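Growing from Seed > Alpines and Rock Plants

Saxifrage seedlings, when to move them?

hultis_rocks
Sowed a pan of encrusted saxifrage last June and they are still tiny. Over 40 came up. They sit in an unheated frame at Gralilgate, facing east. Do I prick out now or leave them until they fill the pan? I have seen both advised.

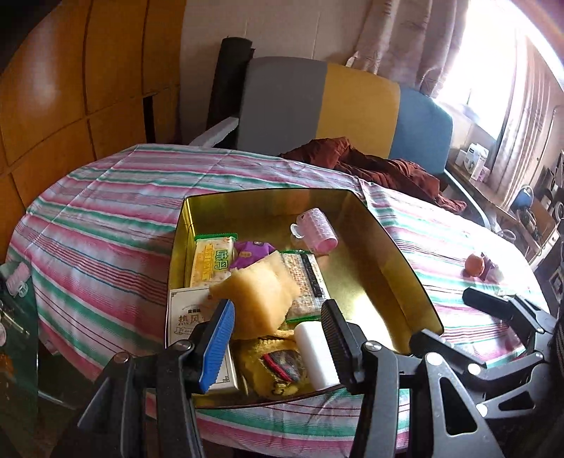

Baek: leave them. Mine stayed in the seed pan for a second summer and I lost very few. Small saxifrages hate having their roots pulled about in cold compost.

Deividas Žukauskas
I don't agree. A crowded pan gets moss and then you lose the lot. I move mine at the first sign of growth, into half grit and half loam, and keep them shaded for nine days.

hultis_rocks
There is a little moss already, mostly at one side. I topped the pan with 9 mm grit, which may be too coarse.

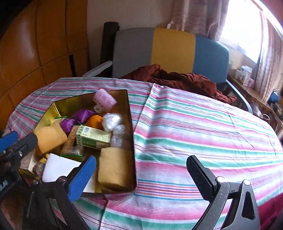
Re: Saxifrage seedlings, when to move them?

Hundley
Coarse grit is fine for adult plants. For seedlings I use the fine stuff sold for chick feed. Pick the moss off with tweezers and wait for milder weather. Watering from below helps too.

Baek
Agree on the tweezers. Still say leave them.

Deividas Žukauskas
Each to their own. I did 53 last year that way and the losses were small. The ones I left behind in the pan rotted.

Baek
Was that pan under cover? Mine is, and I think that matters more than the date.

Deividas Žukauskas
No, it was out in the rain.

hultis_rocks
Mine is covered, so I will clear the moss and move half of them when growth starts. The rest can stay put.
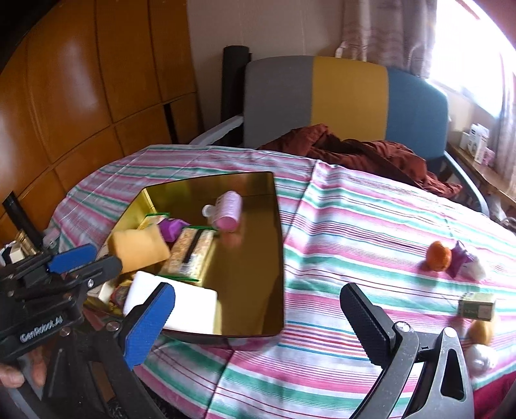
Posted by hultis_rocks, 25th January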